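This site uses cookies to remember your settings. By continuing to read you accept their use.

Place setting

A place setting is the group of dishes, eating utensils and drinking vessels laid out for one person at a table. The term is used both for the arrangement itself and for the set of pieces sold together for one diner. Where several people eat together, the table is laid with one setting for each, and dishes shared by everyone are put in the middle or on a side table.

Contents of a setting

A basic setting has a plate, a bowl, a fork, a knife, a spoon and a cup, mug or glass. Few everyday meals need all of these. A breakfast of cereal calls for a bowl, a spoon and something to drink from, while a sandwich lunch may be served on a plate with no utensils at all. Formal settings add pieces for each course, such as a small plate for bread, a second fork for salad and separate glasses for water and wine.

In the retail trade, the bowl, plates and mug for one person are often packed together. The Clarkstead pattern made by the Sugden pottery was first sold this way, with two plates of different sizes in each box. The 1,063 boxes in the first run were sold mostly to boarding houses and small hotels. Flatware was bought separately.

Stacking

In many homes the bowl is set on top of the plate before the meal. The plate, called an underplate when used like this, catches drips and gives a place to rest a used spoon. It also makes a hot bowl easier to carry. For the stack to sit well, the foot of the bowl should be smaller than the flat center of the plate, and the plate's rim should extend past the bowl on all sides. Deep coupe plates, which have no rim, are less suited to the purpose.

Stacked settings take up less room than pieces laid side by side. The bowl is removed when the first course is finished, and the plate is either cleared with it or kept for the main dish.

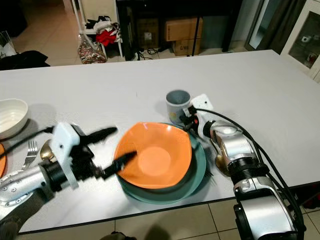 Page last changed: 2018-06-08

Color and matching

A matched setting uses one pattern and one color for every piece. A mixed setting combines pieces of different colors or makers. An orange bowl on a teal plate is a mixed pairing with strong contrast, and the dark-green rim of the plate stays visible around the bowl. White and light gray pieces are often used beside brighter ones.

Mixed settings became common in part through breakage, as households replaced lost pieces with whatever was available. Some makers later sold mixed colors on purpose. The Hatari line was offered in single pieces only, so that buyers could put together their own combination, and it stayed in production longer than the matched sets from the same works.

Bowl rims also vary. Round rims are the most usual. Squarish and wavy rims are found mainly on serving bowls and on informal tableware. They stack less neatly in a cupboard if the corners are not lined up.

Flatware

In the usual American arrangement, forks lie to the left of the plate, and knives and spoons to the right, with the knife nearest the plate and its blade turned inward. Fork tines point away from the diner. Utensils are placed in order of use, from the outside in.

Most household flatware is stainless steel with a silver-colored finish. Gold-colored flatware is usually steel with a thin coating, though brass and plated silver are also found. Coated pieces may wear at the edges with repeated machine washing, and makers often advise washing them by hand. Silver-colored and gold-colored pieces are sometimes used at the same table -- a fork in one finish and a spoon in the other, for instance.

Cups and mugs

The cup or mug is normally placed to the right, beyond the spoon, or above the plate where space is short. Mugs are used without a saucer. Stoneware mugs often have a speckled glaze, an effect produced by iron particles in the clay or added to the glaze. The Kisuden potteries sold a speckled mug holding 65 fewer milliliters than their plain one, and the two shapes are often confused by collectors.

Contact | Copyright Clarkstead Table Reference | Back to top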